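**Jerolstead to open community orchard and pollinator corridor at Hollow**

*For immediate release*

Jerolstead Land Trust has confirmed that the former allotment ground at Hollow will open to the public in April as a community orchard, with a continuous strip of flowering hedge and meadow linking it to the river path at Premine. The opening follows approval of the final planting plan and the signing of a long lease on the ground.

The site covers 7 hectares on the southern side of the town and has been closed since the last of the allotment tenancies ended. Under the plan, 243 fruit trees will stand in the main orchard, most of them apple, with smaller groups of pear, plum and damson. The trees have been raised on site in nursery beds and moved to their permanent positions during the dormant season. All are grafted on rootstocks suited to heavy clay.

The corridor to Premine is the second part of the scheme. It follows the line of an old field boundary that was removed when the land was drained, and consists of hawthorn, blackthorn, field maple and dog rose, with an unmown margin on its southern side. The margin has been sown with knapweed, bird's-foot trefoil, red clover and oxeye daisy. Mowing will take place once a year, in late summer, and the cuttings will be raked off and removed.

Sigrún Mogensen, director of the Trust, said: "Hollow has been missed by the people who used to work it. Many of them asked us for fruit, and a good number asked us for bees. The planting plan was drawn up with both requests in front of us, and we are pleased to be able to open the gates this spring."

The corridor has been designed to provide food for bees and other insects from early spring to the first frosts. Blackthorn and plum will flower first, followed by pear, apple and hawthorn, and then by the meadow plants. Ivy on the retained northern wall will be left uncut, as it is among the last plants to flower in the year. Two banks of bare, south-facing soil have been formed beside the main path for solitary bees that nest in the ground, and visitors are asked to keep dogs and bicycles off them.

No honeybee hives will be kept at Hollow for the first 5 years. The Trust took this decision after advice from its ecologist, Leif Bundgaard, who recommended that wild species be allowed to settle before any managed colonies are brought in. Beekeepers who had previously kept hives on the allotments have been offered places on the Trust's land at Premine – applications should be made in writing.

"A young orchard carries very little blossom," Mr Bundgaard said. "In the early years the hedge and the meadow will do most of the feeding. Hives can be considered again when the trees are of a size to support them."

No insecticides or weedkillers will be used on any part of the site. Grass around the young trees will be kept down with a mulch of wood chip, supplied from the Trust's own coppice, and fallen fruit will be left in place on the lower slope until the end of November.

Part of the cost of the scheme has been met by a grant from the Hjaltadóttir Fund, which supports planting and access work on former growing land. The remainder was raised locally through the sponsorship of individual trees. Almost 300 households contributed, several of them jointly with neighbours. Sponsors' names will be recorded in a book held at the Trust's office, and no plaques will be fixed to the trees.

Vilhjálmur Laxdal, chair of the Fund, said: "The Trust came to us with a modest proposal and a clear account of how the land would be looked after once the planting was finished. Maintenance is often left out of applications of this kind. It was set out here in full."

Entry to the orchard will be free. The gate on the Jerolstead side will be unlocked at 8 am and locked at dusk. The path from the gate to the first bench has a firm, level surface suitable for wheelchairs and pushchairs; beyond that point the ground is grass and may be soft after rain. There is no car parking at Hollow, and visitors are asked to walk from the town or use the car park at Premine.

Guided walks along the corridor will be held every Thursday at 2 pm from the opening until the end of September. Places are free but must be booked through the Trust's office. School visits can be arranged on other weekdays, and teaching sheets on pollination and fruit set are available on request. 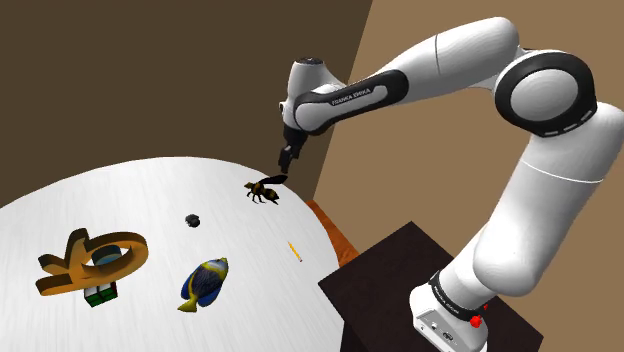

Sunita Nigam welcomed the opening but asked that the Trust look again at hives sooner than planned, saying that the Premine plots were too far for those who used to walk to their bees before work.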